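Why Do Bricks Have Holes?

Look closely at an old brick wall and you may spot small dark holes in the mortar. Mortar is the gray or sandy stuff between the bricks. It is glue, more or less, if glue were made of sand and took its sweet time.

Some holes are left by old nails. Others are gaps where a crumb of mortar fell out, usually onto someone's clean floor.

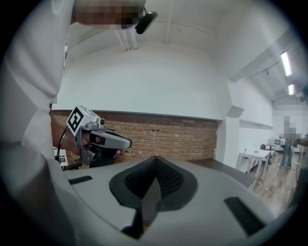 Bricks themselves start as soft clay. They go into a kiln, an oven that gets hotter than 900 degrees Celsius. Please don't try this with your pizza. Iron in the clay turns many bricks orange or red.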